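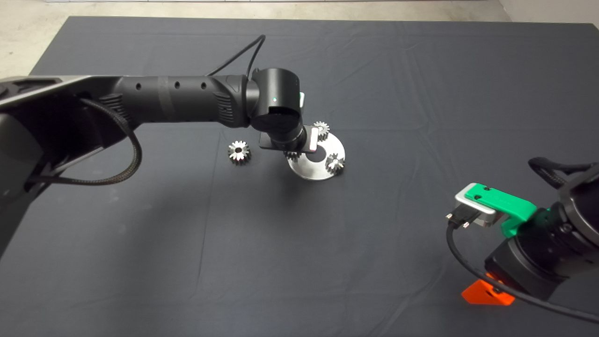 When does a narrator who turns out to be dead count as a twist? When the text has withheld the death on purpose and the reader could have worked it out from what was on the page.

2026-05-04

Spent the morning on the Dead Narrator entry. The old definition only required that the narrator be dead at the time of telling, and it had let in everything from ghost stories to novels that open with the funeral. The page stood at 3,018 words of examples, most of them under Literature and most of them wrong.

I have split it in two. Posthumous Narration covers any story told by someone dead, whether or not the audience knows. The twist version is now a subtype with two tests: the death must be concealed for at least half the running time, and there must be at least one clue before the reveal. Works that fail the second test go to the parent page with a note.

Surnville is the difficult one. In the novel the narrator says in chapter two that she "stopped being cold" after the ferry, and no other character speaks to her directly until the last section. That passes. In the television version she has a conversation with the harbourmaster in episode one, shot in the ordinary way with replies and reaction shots, and episode six asks us to accept that he was talking to the dog. I rewatched it after lunch. The dog is in the room for the first line and gone by the third. Novel under the subtype, series under the parent, cross-referenced both ways.

The Clelholm Letters goes under neither. The letters are dated, the writer dies after the last of them, and the book is published by his sister. He was alive for every word he wrote. Somebody had added it twice, once under each spelling of the title.

Herrero took longer. It is a comic, 60 pages, and the narration boxes are a different colour from page 41 on – pale green where they had been white. I had read that as a printing fault. The reprint keeps it, and so does the foreign edition, so I am treating it as a clue. It falls after the halfway mark but before the reveal, and the test only asks for before. Kept.

Moved 87 entries by the end of the afternoon. The rule about example length (200 words at most, no nested bullets) has been ignored for years on this page and I cut to it where I could. Three of the Film entries were plot summaries with the trope named in the last sentence. I turned them round so that the trope comes first.

Not settled: Beston, the radio serial. The narrator is dead in the broadcast version and alive in the published scripts, with no other change to the text. The difference is one sound effect at the end of part four, a door closing. I need to hear the repeat broadcast before deciding, and the only recording I have stops before the credits. Left it commented out with a query on the discussion page.

Tomorrow the Theatre section, then the index links. The redirect from the old title still points to the wrong half.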